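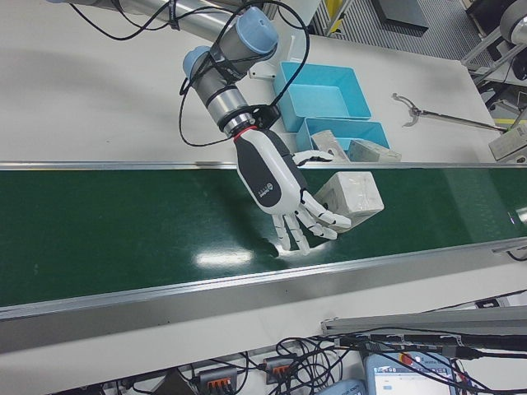 Packing Line and Storage Refit, Noltgate Site
Progress report to the Keskinen Fund
Prepared by Aleksi Honkanen, April 12, 2022

1. Work covered

This report covers the second stage of the grant, which pays for refitting the small-parcel packing area and the benches and shelving that serve it. The first stage (floor, power and lighting) was closed out in the last report and is not repeated. Spending to date is within the approved budget for this stage.

2. Belt and sorting table

The conveyor is in place and has been accepted from the supplier, Irero. The belt has a dark green glossy surface, with aluminum rails along both sides. The wider of the two is on the near side. We asked for the belt to be level with the table closely enough that a small box can be moved across by hand without being lifted far, and the final adjustment was made during acceptance.

The sorting table behind the belt has a white top. We are using light blue plastic trays on it for small white boxes. The trays are light, and they move when a box is leaned against the side. We have ordered non-slip strips for the undersides and will fit them when they arrive. A reacher-grabber is kept at this table for boxes that end up on the far side. It has no holder yet and gets left lying across the top, so a wall clip has been added to the parts list.

Test boxes are white cardboard, closed with translucent tape. We ran 90 of them in the first trial and 100 in the second. In the first trial 7 had to be retaped, all of them from one batch where the tape had been cut too short. The second trial had no retaping. We have changed the instruction sheet to give a minimum tape length.

The belt surface reflects the overhead lights. Staff working at the near side reported glare after long periods. We will try diffusers on the two nearest fixtures before considering a different belt.

3. Benches and shelving

The benches in the main room came from Medidwood; one has a light wooden top and another a white one. They stand in aluminum frames, and the same layout is repeated from one cell to the next along the room. This was a condition of the grant, and it has made it easier to move people between stations.

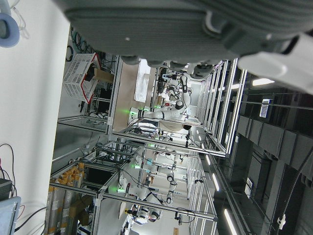 Shelving is further behind. The containers with orange caps now stand upright in a row in their rack, which was the main request from the people who use them. Cardboard boxes are still being kept on the lower shelves and beside the mesh basket. Their contents need to be sorted and either labeled or sent back to the main store. Cables are the other open item. Several bundles are coiled against the frames or run loose over white surfaces, and we want them in trunking before the safety review. The trunking was left out of the original order by mistake. It costs little and can be covered from the contingency line.

4. Delays

The label holders for the shelves were delivered in the wrong width and went back. We ordered 80 and will take the same quantity in the replacement. Sorting of the boxes will wait for them, as we do not want to label everything twice.

5. Next period

Work planned up to the end of July:

Fit non-slip strips to the trays
Mount the clip for the reacher-grabber
Install diffusers and ask staff again about glare
Sort the boxes on the lower shelves and fit label holders
Run the cable trunking along the benches

We are not asking for any change to the payment schedule. One decision is needed from the Fund: approval to use the contingency line for the trunking. A quote can be sent on request.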